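The Black Pile

My landlord at Flornby let me have the back room for 100 a month off the rent if I'd spend my evenings teaching the arm to do laundry. I said yes before I asked how many evenings. It was 14 so far, and the thing still folded like my uncle after Thanksgiving dinner.

We called it Gutar. It was supposed to be Guitar, but I typed the label myself and the label stuck. Towels it could sort of manage. Then the boss at Trevthorpe wrote and said try dark clothes, people own dark clothes! So I brought mine from home, all the black stuff, and dumped it out.
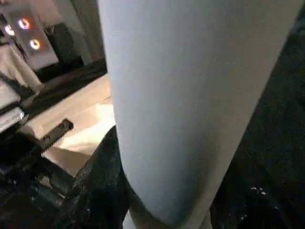
I sat on an upturned crate with a bag of pretzels and rooted for it, out loud, like it was a horse. Come on, buddy – find an edge. Any edge. You have to understand that black on black is hard even for me, and I've been dressing myself for decades. I once wore two different socks to a wedding and one of them was a glove.

Gutar went in, came out, thought about it, went in again. I timed one try at 400 seconds. My mother could do a whole basket in that and tell you what was wrong with your haircut.
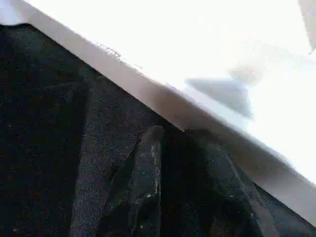
Lint and folds, right up against the edge.

Around midnight I gave up and reached in to grab my good shirt. The arm stopped. It waited until I had the shirt smoothed out and folded, sleeves and all, and then it slid over to the next lump in the pile and stopped again.

I looked at it for a while. Then I put down the pretzels and did the pants.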